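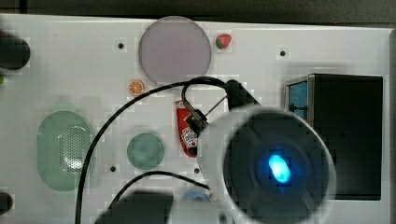

Page last changed: March 15, 2026

Student project report: Working rules for a shared robot arm bench
Author: Tsion Kumsa
Project name: Kurico

1. Purpose
This report sets out the working rules drawn up for the Kurico bench, where students practise pick-and-place tasks with toy kitchen items. The rules were first written in October and have been revised after 577 trials.

2. Rules for the work area
Cables near the gripper must be checked before each session. A cable that can reach an item on the table must be secured or rerouted. The arm is to be run at no more than 30 per cent of its full speed while a new task is being tested. Up to three students may be present, and one of them must be named as operator in the log.

3. Stopping the arm
The operator stays within reach of the emergency stop button whenever the arm has power. Items may be moved by hand only after the arm has been stopped and the operator has said so aloud.
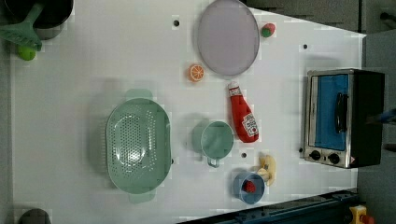
Who may restart the arm after an emergency stop?
Only the operator named in the log may restart it, once the cause of the stop has been written down.

4. Records
Each stop is entered on the Wellard form with the time, the task and the cause. Two stops with the same cause in one session end that session. Completed forms are kept with the project files in the Guillot room.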